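Drucken | Per E-Mail versenden

Wer heute mit Träumen arbeitet, arbeitet meist zu schnell. Ich lese seit Jahren Ratgeber, die jedem Bild eine Bedeutung zuweisen: Wasser gleich Gefühl, Keller gleich Verdrängtes. Das ist bequem und hilft wenig.

Lauri Pelkonen hat in seinem Seminar in Rantala einen anderen Weg gewählt. Die Teilnehmer schreiben 3 Monate lang auf, was sie träumen, und deuten in dieser Zeit nichts. Erst danach wird gesprochen, jeweils am Samstag. Ich habe 89 Einträge zusammenbekommen, viele davon nur ein halber Satz.

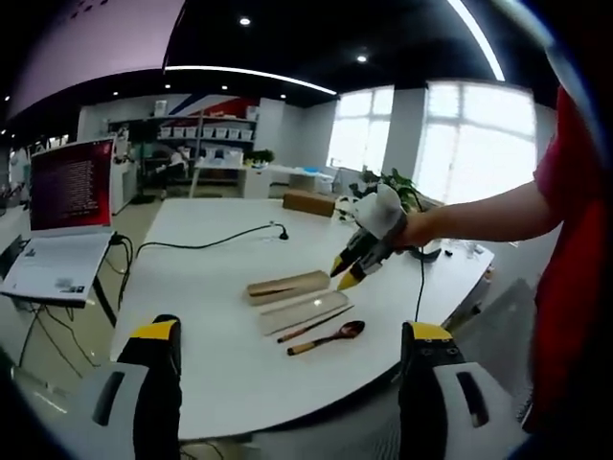 Beim Wiederlesen fiel mir auf, wie oft ich im Traum zu spät komme. Ein Symbollexikon mit 400 Stichwörtern hätte mir dazu vermutlich etwas über Versagensangst gesagt. Aufschlussreicher war für mich, wer in diesen Träumen auf mich wartet. Es ist fast immer mein Bruder.

Ich halte das Deuten nicht für falsch. Es sollte aber am Ende stehen und dem Träumer gehören. Ein Therapeut, der nach dem ersten Bericht schon Bescheid weiß, hat vor allem sich selbst zugehört.

Seite drucken
Artikel als E-Mail senden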